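Small batches and a spring lager: Sherif Younis on running the brewhouse at Varkness

Sherif Younis has been head brewer at Varkness for three years, and in May the brewery puts out the first beer that is entirely his own recipe. It is called Orside, it is an amber lager, and it has spent longer in the tank than anything Varkness has sold before.

We met on a Monday, when the brewery is shut to the public and the week's first mash is already in by seven. Younis talked while he worked, stopping every few minutes to check a temperature.

He started out in a hotel kitchen and came to brewing by way of the cellar. "I was the one sent down to change the barrels," he said. "After a while I wanted to know why one tasted fine and the next one didn't. The chef didn't know. The drayman had some ideas, most of them wrong."

He took a job washing casks at a brewery called Kamel, on the other side of the county, and stayed there for ten years. By the end he was writing most of the brew sheets. Kamel made bitter, a mild in winter and very little else, and he says he learned more from making the same beer over and over than he would have from making fifty different ones.

"If you make a bitter every week, you find out what the water is doing. You find out what happens when the malt is from a new harvest. With one-off beers you can't tell if it's off or if it's just how that one came out."
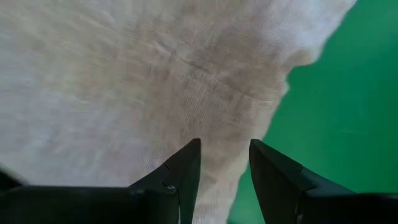 Why a lager

Varkness was known for pale ales when he arrived, and the owners were not keen on tying up a tank. An ale there is ready to leave in 17 days. Orside needs roughly three times that.

"I asked for one tank," Younis said. "They said no the first year. The second year they said I could have the small one over the winter, when we weren't filling it anyway. So the trial batch was made in the small one."

The trial went to two pubs and was gone in a weekend. The first pub rang on the Sunday for more and there was none to send. He thinks that call did more than any of his arguments.

The recipe has changed a little from that batch. He has taken out some of the darker malt, which he felt left the finish too sweet, and moved the hops earlier in the boil. The yeast is the same. He would not say where it comes from, other than that it took a few goes to find one that was happy with the local water.

"It's hard water here. Good for bitter. For a pale lager I'd have to strip it right down, and we haven't got the kit for that. Amber is more forgiving, so that's what I made."

The strength is 4.6 per cent. He was asked to go higher and refused. "People want to drink a second one. At five and a half they have one and then go on to something else."

Cans and kegs

Most of the first run will go into kegs for pubs within an hour's drive, with the rest canned. The canning is done by Fitovetti, a mobile firm that turns up with its line on the back of a lorry and sets up in the yard. Younis admits he was against cans for a long time.

"I'd had bad ones. Beer that tasted of cardboard after a month. But that was air getting in when they were filled, it wasn't the can. I stood next to the line the first day and tested one every few minutes until they got fed up with me."
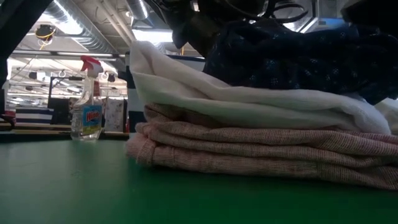

He still keeps back a case from each run and opens one can a week, writing the results in a notebook that lives on the shelf above the sink. So far the pale ale holds up well to the fourth month and then starts to lose its hop flavour. He expects the lager to last better, though he has no figures for it yet and won't put a longer date on the label until he has.

Pricing has been the sore point. Malt has gone up again, and the extra weeks in the tank mean fewer brews over the year. Orside will cost pubs slightly more than the pale ale. "I'd sooner explain that to a landlord than make it in half the time," he said. "If it's rushed there's a buttery taste, and everyone notices even if they can't name it."

A darker lager is pencilled in for the autumn, if the tank is free. He has a brew sheet for it but has not given it a name. At this point the timer went for the sparge, and he put his gloves back on.

Orside is on sale from May in kegs and cans. The brewery shop is open Thursday to Saturday.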